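Shop > Grocery & Retail > Hands & Grippers > Lūse hand service kit

Lūse Hand Service Kit

$1,091, ships from Trullside

I put this kit together after I got tired of ordering the same parts one at a time (and paying shipping on every last one of them). If you're running a Lūse hand in a store, or you're doing the budget for one right now and wondering what goes on the line after the robot itself, start with this page before you fill in the rest of the spreadsheet.

The price of the arm is the number everybody brings to me. Great, you need that number! But the hand is what touches the stock, the shelves, the baskets and the bags all day, and it's the part you'll be buying things for over and over. I'd much prefer you hear that from me in the planning stage than in month three, when the money's gone and somebody has to go ask for more.

What you get in the kit:

8 fabric gloves, dark gray, one size
2 spare finger sets, white, matched to your hand
1 thumb segment
Hinge pins and a small driver
A printed change log to hang by the charger

The gloves are the thing you'll go through. I tell people to plan on 200 working hours per glove in a grocery setting. You can stretch it, and I know a few of you do, but once the fabric goes thin over the knuckles it starts catching on shelf hardware and then you're shopping for fingers too. They come off with one strap at the wrist. Wash them cold, hang them up, please don't put them in a dryer. I shrank four of my own that way and they never went back on.

Fingers are harder to predict. In our test shop in Vurkcombe the first set was still going strong when I swapped it, and the second set lost a tip segment to a pallet jack, so make of that what you will. Two spare sets in the kit felt right to me: one to put on the hand, one to sit in the drawer so you're never waiting on a box from us.

Fitting it

You don't need a technician. Power the hand down, pull the glove back past the wrist, and the pins are right there on the side of each joint. Line the new segment up, push the pin through until it clicks, and run the open-and-close check from the tablet. The thumb is fussier because the spring wants to jump out at you, so cover it with your other hand. I do mine on a Saturday before opening with a cup of coffee and a towel laid out on the bench (the pins roll, and they love the space under a freezer).

Budgeting for more than one hand

If you've got a single hand, buy a single kit and write it in as a yearly cost. Check your hours first, though! A hand that runs days and nights will chew through the gloves well before the year is out, and then you'll want the glove refill pack on top.

With several hands in one building, don't multiply straight across. The finger sets can be shared between hands of the same side, so you can usually get by with fewer kits and more glove refills. Send me your weekly hours and how many hands you're running and I'll work out a quote with the spares split up properly. Left and right fingers are NOT interchangeable, so tell me which side you have. It's stamped inside the wrist plate.

Stuff I get asked a lot

The kit fits the current Lūse hand only. The older one has wider hinges and I'm out of parts for it, sorry. The gloves are sold as shelf-stock gloves and I don't offer them for cut fruit, the deli counter or anything unwrapped. For that you'll need a different cover altogether, so talk to me before you order. And yes, returns are fine as long as the finger bags are still sealed.

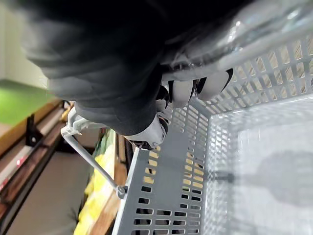
Before you settle on how many kits to put in the plan, I'd walk your own store and write down everything the hand is going to hold in an ordinary shift. Boxes and bottles are easy on it. Baskets deserve their own line in your notes, especially plastic ones like the light gray one with the slotted walls and the thin metal handle, where the white fingers wrap right over the rim and the glove sits up close to the handle. Check the rims on yours for rough edges, check that the handle swings freely on its pivot, and look at how tight things get beside your produce shelves. If you pass me that list along with your weekly hours, I can tell you whether one kit will see you through the year or whether you should add a refill pack now and save yourself the second shipping charge.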